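Progress report: Lorker Building acquisition and redevelopment
Submitted to Billent Capital, senior lender
Period ending 1/31/22

1. Status of title
The purchase of the Lorker Building closed during the period. The deed has been recorded and the owner's title policy issued with two exceptions, both utility easements along the alley. The former owner's mechanic's lien was paid from escrow at closing and the release is on file.

2. Leasing
The building has 39 leasable suites. Eight are under signed lease. Letters of intent are out on a further five, all on the second floor. Trikix has asked for a longer free-rent period than the underwriting allows, and its letter has been returned with a counter. Asking rents are unchanged from the loan application.

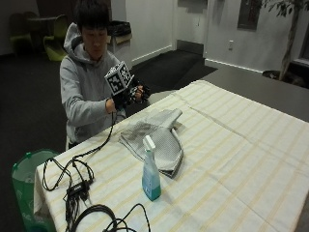 Handling a marked cube with black gloves at a long table.

3. Construction
Dizon Contracting remains the general contractor under a guaranteed maximum price. Roof replacement on the east wing is complete and passed city inspection. Elevator modernization is behind schedule. The controller was ordered on time, but the manufacturer has moved delivery to March. One car stays in service until then, and the certificate of occupancy for the upper floors depends on the second.

Asbestos abatement in the basement found more pipe insulation than the survey showed. The added cost was charged to contingency under a change order, copy attached as Exhibit B. No draw against the interest reserve was needed. 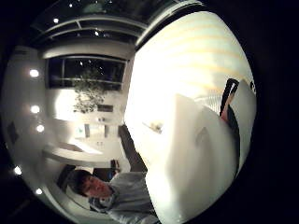
Electrical work on the upper floors follows the abatement crew and will be billed in the next draw. The new switchgear has been submitted to the utility for review, and comments have not been returned. Rough-in can proceed without them. Energizing cannot.

4. Budget and draws
Two draws were funded in the period. Retainage is being held at 5 percent as the loan agreement requires. Lien waivers from Dizon and all first-tier subcontractors are included with each request. The soft cost line for permits is overspent and a reallocation from the marketing line is requested in Exhibit C.

5. Items needed from lender
Consent to the Trikix lease form, if the counter is accepted.
Approval of the Exhibit C reallocation.
Written confirmation that the elevator delay does not trigger the completion covenant.

The next report will cover the elevator delivery and any utility comments received by then.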